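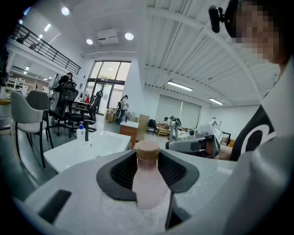 Re: [refill-swap] Lotion bottles, what's everybody using?

I've been meaning to answer this one since November, when my last good bottle cracked right down the seam and emptied itself into my gym bag (goodbye, library book). What I've ended up liking is the frosted kind, pale pink, with the round wood-toned cap. You still get light coming through the sides, and with a thin lotion that's enough for me to tell when I'm getting low, but it doesn't show every smear and fingerprint the way my clear ones did!

On Feb 8, 2022, Guangming Deng wrote:
> Hi all, I'm finally moving my hand lotion and face toner
> out of the big jugs and into something I can stand to look
> at on the sink. Clear, frosted or amber? And does anybody
> have luck with those wood-look caps? My sister says they
> get gross. I need 8 bottles and I'd like to stay under 40
> dollars for the lot, shipping included.

Guangming, frosted, frosted, frosted. Amber looks great on a shelf but I could never see into mine without holding it up to the window, and I ran out of toner twice that way.

As for the caps, your sister has a point if they're real wood. I had three from Kundadden and they went dark around the bottom inside a month, living next to the faucet like they did. The ones I use now are plastic with a wood look and I just wipe them off when I do the mirror. Unscrew one before you buy if you can, and check that there's a liner in it. Mine from Macaraeg came without and I had toner all over the drawer.

Price: Funix had theirs at 3.99 apiece last time I looked, so 8 of them would squeak in under your 40 if you can pick up in person. Shipping would blow it, I'm afraid.

Oh, and for filling, get a little funnel and warm the lotion jug in a sink of hot water first. It pours so much better! I also put a strip of masking tape on the bottom with the date, and then forget to read it.

I've got a couple of spare pump tops if you want them for the thicker stuff. They don't fit anything I own anymore. Write me off list and I'll drop them in the mail.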